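Home | Issues | Authors | Search

4.2 Protective stops during bin picking

Of 148 pick attempts at the Grurnton cell, 46 failed. Six of these ended in a protective stop – in each case the arm halted on a force limit while the gripper was low in the bin.

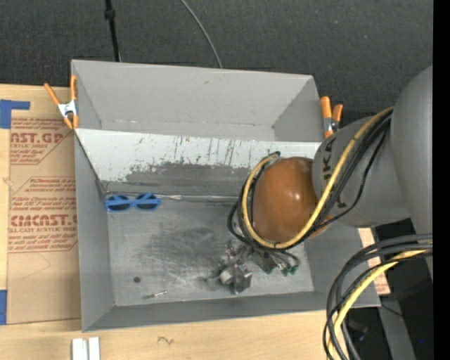
Figure 3. Gripper over the bin floor, with blue-framed sunglasses near the far left corner.

Three stops followed a snag in the cable loop at the wrist. The loop was shortened in February, and the force limit was left unchanged.

Contact: Zetham Institute | Back to top

Related articles
Butkienė: Grasp Planning Near Walls
Wanance Cell Safety Review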